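Re: [estate-helpers] home aide on the checking account??

Sorry for slow answer, in and out of the county building all morning. Quoting the original so people don't have to dig.

> Our neighbor is 84 and has a home aide through an agency called Clamel.
> Last month the aide's name turned up on his checking account as joint
> owner. He says he "signed something at the bank." There were 4
> withdrawals since, 700 dollars each, and a check for 1000 to a company
> called Brarnura that none of us has heard of. His daughter lives two
> states away. Does she need a court order before anyone will talk to
> her? Is this even a crime if he signed?

Short version – no, she doesn't need a court order to report it. Anyone can report. You can, as the neighbor. Call adult protective services for the county he lives in, not hers. Do it today. Get the intake number and write it down.
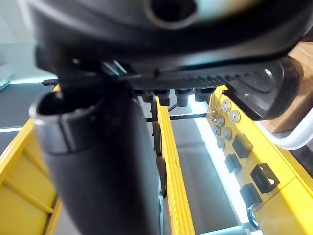 Signing doesn't settle it. Depends on your state but most of them look at whether he understood what he signed and whether the other person was in a position of trust. A paid aide pretty much always is. So yes, can be a crime, even with his name on the card. Whether the DA picks it up is another question, ours in Windau sat on one from March until September and then charged it in an afternoon.

Bank next. Ask for the fraud or elder desk, not the branch. They may not tell the daughter anything about the balance but they can LISTEN, and a lot of them can put a hold on while they look. She should say "I am reporting suspected financial exploitation", those words. Ask them to keep the lobby video too, it gets recorded over.
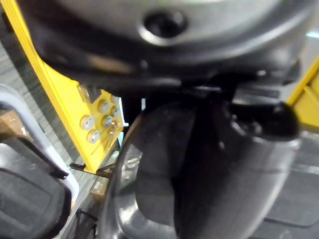
On the check – get the front and back image. The back shows where it was deposited. Then look up Brarnura on the secretary of state site, it's free, see who the registered agent is. If the name or address matches the aide, or anyone at Clamel, print it and take it to the detective. Don't call them. Don't confront the aide either, I know its tempting. People clear out the account the same night.

Conservatorship is slower and costs money. Filing fee here was 153 last I looked, plus the lawyer. Only go there if he really can't manage and theres no power of attorney already. Check the desk drawers for one first, half the time there is. 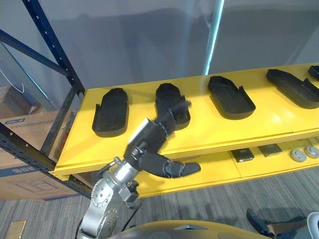
Also the agency. Clamel should have a state license and a bond, complaint goes to whoever licenses home care where you are. Seperate from the police report, do both.

The sample letter from the Gentile case is still in the list files, change the names and it works fine. Will look for the bank one tonight – think I have it on the old laptop.

Got to run, hearing at 2.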